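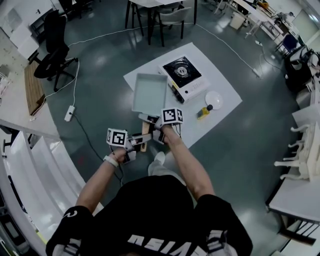

Cooking corner opens for new tenants in Dadley

The shared kitchen at the Gondis building in Dadley will stay closed until April, and the tenants have started to use a small cooking corner on the floor of the second-storey office. A portable gas stove stands on a white sheet, with a plate and a light grey pan next to it.

The kitchen was closed after a leak under the sink damaged the cupboards. Unov, the firm which manages the building, says the new cupboards are ordered and that the work will take 3 weeks when they arrive. The cost is given as 3686 pounds, and it will not be added to the rent.

Over 68 people work in the building, and many of them bring food from home. In the first days most tenants went to the Sowa bakery across the road for lunch. The bakery is small and the queue was long, so a few offices asked Unov for permission to heat simple meals upstairs.

The permission came with some rules. Only one stove may be in use at a time, and a window must be open. The sheet must be under the stove - the floor there was painted last year and grease is difficult to remove. Power strips and cables should be kept away from the cooking place. Gas cartridges are stored at the reception and must be returned there before 6 in the evening.

Tenants can write their name on the list by the lift for a turn of 20 minutes. Plates and pans are washed in the small sink near the stairs. The fridge on the ground floor can be used as before, also during the repair.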